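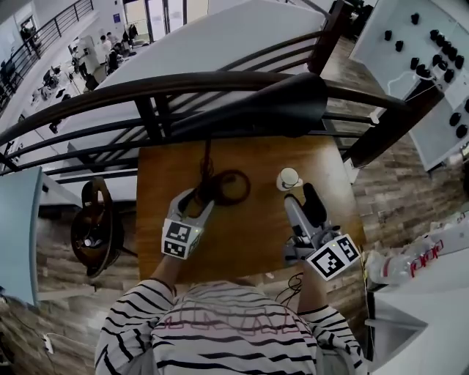
**Subject:** Handhelds show "Not connected" on upstairs tables, duplicate kitchen slips
**Site:** Saltach, main floor and upstairs
**Opened:** 6 October 2019
**Reported by:** Agnes Shearer
**Assigned to:** Chae-won Baek
**Priority:** Normal, raised to High on second update
**Status:** Resolved, one follow-up open

## Report as received

Staff take orders on Dritico handhelds. When an order is sent from one of the upstairs tables, the handheld sometimes freezes on the Send screen and then shows a red bar with "Not connected." After a wait it comes back without anyone touching it. If the server presses Send again during the wait, the kitchen gets the same order twice. Last night a table received two rounds of the same drinks and the second round was thrown out.

It does not happen on every order. It has happened at lunch and in the evening. The guest Wi-Fi seems fine while it is going on. We have tried turning the handheld off and on. We have also unplugged the Derkeck box in the upstairs hallway and plugged it back in, which seemed to help until the next shift.

Please advise whether we need a stronger box upstairs. The owner is willing to pay for one if that is the answer.

— Agnes Shearer

## Equipment on site

| Item | Make | Connection | Notes |
|---|---|---|---|
| Router | Derkeck | Wired | In office, also hands out addresses |
| Access points | Derkeck | Wired to switch | Main floor, kitchen, upstairs hallway, office |
| Order handhelds | Dritico | Wi-Fi, staff network | Numbered on the back |
| Order server | Dritico | Wired | In office |
| Kitchen printer | Ruchti | Wired | Replaced in spring |
| Bar printer | Ruchti | Wired | Original to the site |

Guest Wi-Fi is on a separate network and shares only the access points and the internet line.

## Log

**Update 1 (Baek)**

Logged in to the router remotely. All 4 access points are up, none has restarted except the upstairs one, and that restart matches the time Agnes gave for unplugging it. Internet line has no drops in the log. Order server has not restarted.

Signal at the upstairs access point, as seen from the connected handhelds, is good. No channel overlap worth changing. There is a neighbor on the same channel but the level is low.

Asked Agnes for three things:

- the exact time of the next failure, read off the handheld and not the wall clock
- the number on the back of the handheld
- whether the order was for the kitchen, the bar, or both

Please don't unplug the hallway box again for now. It clears the connection history.

**Update 2 (Shearer)**

It happened again during lunch, more than once. The first time was on handheld 4. The order was for food only. I used the stopwatch on my phone for the second one and the red bar stayed up for 45 seconds. The third one was the same to the second, as far as I could tell.

While 4 was stuck, the girl next to me sent a coffee order from her handheld and it went straight through to the bar.

Raising this, as we have a private party booked for upstairs and I would like it fixed before then.

**Update 3 (Baek)**

Priority changed to High.

The fixed wait is useful. A weak signal gives waits of different lengths. A wait that is the same each time is normally a timer running out somewhere. Checked the Dritico settings page and found "Printer reply timeout," set to 45 seconds. I have not changed it yet.

The second handheld working from the same spot at the same time also points away from the access point. I would hold off on buying another one.

Pulled the order server log for the lunch period. Relevant part, trimmed:

```
SEND handheld=4 dest=KITCHEN status=accepted
PRINT dest=KITCHEN status=waiting
PRINT dest=KITCHEN status=no reply, timeout
NOTIFY handheld=4 message="Not connected"
RETRY dest=KITCHEN status=printed
```

The order reached the server. The server could not reach the kitchen printer. The handheld then displays "Not connected," which reads like a Wi-Fi fault but refers to the printer. When Send is pressed a second time the server queues a second copy, and both are printed once the printer answers.

So the fault is between the order server and the kitchen printer. What I can't explain from the log is why it follows the upstairs tables. Orders for the kitchen from downstairs use the same printer.

**Update 4 (Baek)**

Ran a continuous ping from the order server to the kitchen printer through the dinner shift. Long stretches with no loss, then blocks of total loss, then normal again. Compared the blocks against the access point log. Each block begins shortly after handheld 4 wakes from sleep and joins the network.

Asked Agnes to swap handhelds, so that 4 stays downstairs and another goes up.

**Update 5 (Shearer)**

Swapped. Upstairs had no trouble for the whole shift. Downstairs had the red bar, on 4 and also on one of the others while 4 was in use. Nobody downstairs had reported it before. We normally keep 4 upstairs on the service station, it has the good battery.

Do we need to send it for repair?

**Update 6 (Baek)**

No repair needed. Please put 4 on its charger and leave it switched off until I update again.

Address table on the router, staff network:

```
handheld-4 .120 leased
handheld-2 .118 leased
handheld-1 .117 leased
(no name) .120 static, wired, Ruchti
```

Handheld 4 and the kitchen printer have the same address. The printer was set by hand to .120 when it was installed in spring. The range that the router gives out was .100 to .150 and nobody reserved .120 or moved the printer outside the range. It worked as long as the router had not given .120 to anything else.

When 4 is asleep, the printer answers normally. When 4 wakes up, it announces itself as .120 and the server starts sending print jobs to the handheld, which ignores them. After a while the printer sends traffic of its own, the server learns the right location again, and the waiting slips print. This fits the ping results.

Restarting the upstairs access point kicked 4 off the network for a time. That explains the improvement until the next shift.

Lease time on the router is 7 days, and a handheld that is used daily renews before it runs out, so 4 would have kept the address for good.

## Fix applied

Done remotely before opening, with Agnes on the phone for the printer step.

1. Changed the router's range to start at .100 and end at .149 for leased devices. This by itself would have fixed only the present conflict, so steps 2 and 3 follow.
2. Moved the kitchen printer to .20, set by hand on the printer menu (Network, Manual, Address, Save, Restart). The printed test page confirmed the new address.
3. Moved the bar printer to .21 in the same way. It was at .131 and would have had the same trouble sooner or later.
4. Updated both printer entries on the order server.
5. Deleted the lease for handheld 4 on the router.
6. Switched 4 on. It picked up .122.
7. Sent test orders from 4 to the kitchen and the bar, then from the others. All printed without delay and once only.

Settings after the change:

| Device | Old address | New address | How set |
|---|---|---|---|
| Kitchen printer | .120 | .20 | By hand |
| Bar printer | .131 | .21 | By hand |
| Handheld 4 | .120 | .122 | Leased |
| Order server | .10 | .10 | By hand, no change |

The printer reply timeout was left alone. A shorter value would make the red bar clear sooner, but it would also show up during a paper change, and staff would be more likely to press Send again.

## Instructions for staff

Agnes asked for something short to tape up by the service station. Text as sent:

> If the red bar shows after you press Send, **do not press Send again.** The order is already saved. Look at the Orders tab. If your table is listed there, the slip will print when the printer is ready.
>
> If the slip has not printed by the time the red bar goes away, check the kitchen printer for paper and an open lid.
>
> If the table is not listed, write the order down and walk it to the kitchen, then tell the manager the time and the number on the back of the handheld.
>
> Do not unplug the hallway box.

## Verification

**Update 7 (Shearer)**

No red bar at lunch or dinner, upstairs or down. 4 is back upstairs. No double slips. The kitchen had one late slip, which was paper, and the bar says theirs seems quicker but I think that is imagination.

I have told the owner we don't need the extra box.

**Update 8 (Baek)**

Ran the same ping through both shifts. No loss to either printer. Order server log has one timeout for the kitchen, at the time of the paper change.

Address table checked again after close. No duplicates.

**Update 9 (Shearer)**

Party went through without trouble. Fine to close from our side.

## Follow-up

- Sent a request to Dritico to change the wording on the handheld so that a printer timeout does not say "Not connected." Reply received: logged as a suggestion, no release given. **Open.**
- Router settings saved to the site folder. The older copy is kept with the spring date on it and should not be restored, as it has the old range.
- Installation checklist changed. Fixed devices now go below .50, and the person installing a printer has to write its address on the site sheet before leaving.
- Conflict alerts turned on at the router. They go to the support mailbox.

Ticket closed by Chae-won Baek. The Dritico request is tracked separately under the vendor list.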